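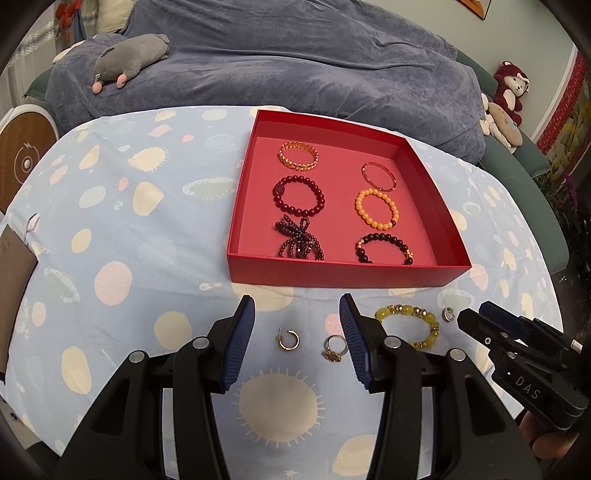

The Hotlow gallery collects material from a study of sorting small, deformable and thin objects with hand-held grippers, carried out by Ruaridh Farquharson and Jean MacAulay. Demonstrations are recorded in ordinary homes, and the policy is trained on them without any data from a robot arm. Jewelry is the hardest of our object groups. A beaded bracelet changes shape when pinched, and a hoop earring offers very little surface to the finger pads. The layout used here has six pieces in a red box and four on the patterned cloth in front of it, among them two hoops and a ring. The thin reddish bangle is close in color to the box floor, and items of this kind account for most of our detection errors.

Data
The jewelry set holds 611 demonstrations from 45 table layouts. One layout was dropped after review, so 44 were used for training.

Method
Both grippers are tracked in a shared coordinate system. Finger opening is logged as a continuous value, and actions are predicted in short segments.

Result
Bracelets were placed more reliably than earrings. Most earring failures came from closing the fingers too high above the cloth. Adding a second approach angle reduced these errors but did not remove them.

Contact: Fiona Hepburn, Skandville
Page updated 2023-02-26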